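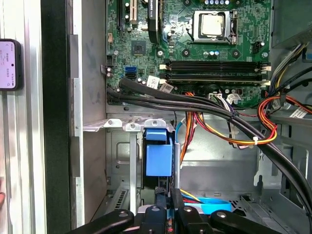

Hi all, spring update on the holster fitting program, for everybody at Onia who signed off on the grant. Sorry it's a week behind, we had a busy month at the range!

Short version: we've spent a bit over half the money and the loaner wall is up. We bought 50 holsters for people to try on before they buy one, mostly inside-the-waistband, plus a handful of outside-the-waistband rigs and 4 shoulder rigs that I fought for and that almost no one has asked to wear. Fine, I was wrong on those. The Grimilix hybrids are the ones everybody reaches for (wide backing, soft edge, doesn't dig in when you sit down), and I'd like to get more of them in left-hand if the budget allows. Lefties are still getting the short end of this and they've let me know it.

Fitting nights are Tuesday at 6:30. We've had 70 people through so far, a lot of them brand new to carrying, and most come back for the draw-from-concealment class, so that class is now full through June. Everything on fitting night is done with blue training guns and no live ammo in the room, same as we wrote in the application.

Now the stuff that's not going great. The Reuter belts showed up late and two sizes were missing, and a good holster on a floppy belt tells you nothing, so we lost a couple of fitting nights to that. Replacements are on the way. Also the Skedix sign-up page keeps double-booking the early slot. I've gone back to a clipboard for now and it works okay.

What I'm asking for: permission to move $800 from printing to gear. We don't need the brochures, people take a picture of the handout on the wall and go. That money would cover the left-hand holsters and a second set of belts in the bigger sizes.

Next report comes in July, after the summer class wraps up. Call the front desk if you want to stop in and try the wall yourself, you're all welcome any fitting night.

Share 4
Comments (2)

Related
Winter update: picking the loaner holsters
Belt sizing for new carriers
Draw-from-concealment class: what to bring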